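Product Review: Kütt Interior Filler, Ready-Mixed

Reviewed by Marwan Atallah for the Nutano Home Repair Service

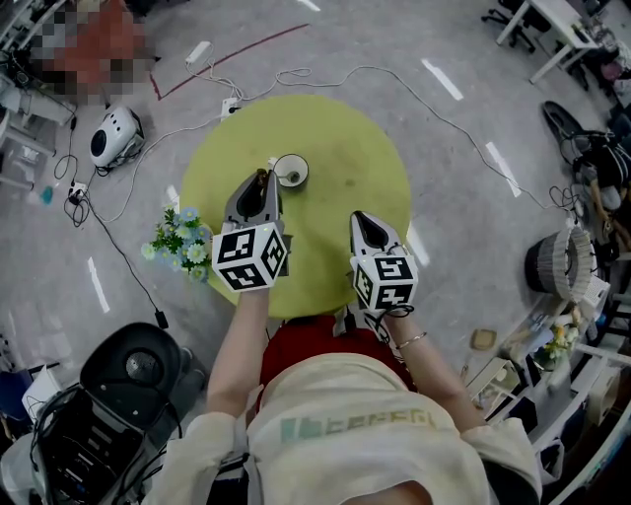 Purpose of the review

Our decorating teams have used Kütt filler on plaster walls and ceilings since June. The product was considered as a replacement for Retus Fine, which our supplier no longer keeps in the larger tub. It was used in 21 occupied homes, mainly on hairline cracks, old picture fixings and damaged corners.

Application

The filler spreads evenly with a flexible knife and stays in place on overhead work. Shallow repairs were ready to sand after around 75 minutes. Holes deeper than a fingertip required two coats, and in unheated rooms the second coat was left overnight.

Finish

Sanding is light and produces a fine dust, so floors and sockets should be covered beforehand. Under matt emulsion the repairs could not be found again. Under silk paint, three of them showed a slight ring until a coat of primer was added.

Limitations

The filler is not suitable for bathrooms or for outside walls. The lid of the tub does not close firmly once the rim is dirty, and two tubs had to be thrown away.

Recommendation

Approved for general indoor use. Retus Fine remains our choice for door frames. Questions may be sent to Laine Kļaviņa at the Jadia office.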